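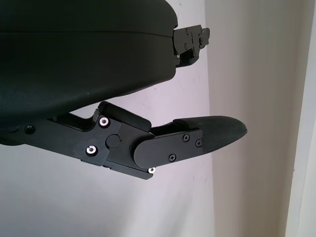
Work and Automation, Unit 6
Handling cells and the people beside them
Course notes, revised April 5, 2019
Kanyarat Duangkaew

6.1 Scope

Unit 5 dealt with the economics of replacing a manual handling task. Unit 6 deals with the shift after the replacement: who does what, which skills are still used, and which new ones appear without being written into anyone's job description. The case is the returns hall at Lusargate, where small parts come back from customers, are sorted by hand into trays and go on to inspection. Two arms were installed there in November to take over part of the tray loading.

Read the case notes by Roya Shojaei before the seminar. The terms used below follow hers.

6.2 Task and job

A task is a piece of work with a start, an end and a result that can be checked. A job is a bundle of tasks held by one person under one contract. Automation is bought by the task, but its effects are felt by the job. Most disagreements in the Lusargate interviews come from one side speaking of tasks and the other of jobs.

Before the change, a sorter's job contained:

opening the returned carton
reading the slip and checking it against the contents
picking the part and turning it to the loading position
placing it in the tray
setting aside anything damaged or unknown
clearing packaging

The cell takes the third and fourth items for those part families it has been set up to handle. All other items remain manual. The job title did not change.

6.3 What is left over

Bundling matters because tasks differ in effort and in attention. Placing a known part in a tray is light work and needs little thought. Several sorters described it as the part of the shift in which they recovered from the rest. Once it is removed, the remaining work is denser: more reading, more decisions, more awkward items. Output per person rises and so does reported tiredness, although less weight is lifted.

Shojaei calls this residue loading. The term covers any case in which automation removes the easy portion of a mixed job and leaves the difficult portion to be done continuously. It should be kept separate from deskilling, where the difficult portion is removed. Both can occur in the same hall, and at Lusargate the damaged-goods bench shows some of each.

6.4 Fingertips and small maintenance

A gripper finger with a rubber pad is a wearing part. The pad's surface gives the grip; when the surface becomes smooth or picks up dust, parts slip or turn in the grasp. The control software reports a missed pick. It does not report the reason.

The supplier's plan for the cell, written by Trovard, gives an inspection interval of 1000 cycles for the pads and assigns the check to a technician. The technician covers other halls as well. In practice the sorters look at the pads, wipe them, and check that the screws at the fingertip have not worked loose. Amedeo Martinelli, the shift lead, began keeping a sheet of these checks. Over the first period it held 273 entries, none of which appears in the maintenance system.

Points to note:

The work is real and takes time, but it has no task code and is booked as waiting.
It calls for judgement. A pad may pass a visual check and still be too smooth for coated parts.
It was learnt by watching the technician. No training was given and none was planned.
If a screw is over-tightened, it is unclear who answers for it.

The last point was raised by the sorters themselves. A written permission now covers wiping and looking. Tightening stays with the technician — a division that works when the technician is in the building.

6.5 Stopping the cell

Any person at the cell may stop it. Restarting needs a key, held by the shift lead. Athina Kontogiannis found that sorters were slow to stop the cell for minor faults when the lead was away, as a stop could last far longer than the fault. They reached for the stop promptly when the lead was close by. The rule was the same in both conditions; the cost of using it was different.

When assessing a safety rule, record the delay it brings and who bears that delay. A rule which is cheap to follow on the day shift may be expensive at night.

6.6 Reading

Shojaei, Lusargate case notes, parts 1 and 2
Kontogiannis, Stops and restarts in small handling cells (course reader)
Jaidee, Job descriptions after installation (course reader)

Rungnapa Jaidee's text uses the Quintanilla packing line, where pad checks were written into the operator grade from the beginning. Compare the pay outcome there with 6.4.

6.7 For the seminar

Draw up the sorter's task list as it stood after installation, including work that has no code. Mark each entry as decided, permitted or merely tolerated by management. Bring one sheet per group, and be ready to defend the marks given to pad inspection and to restarting.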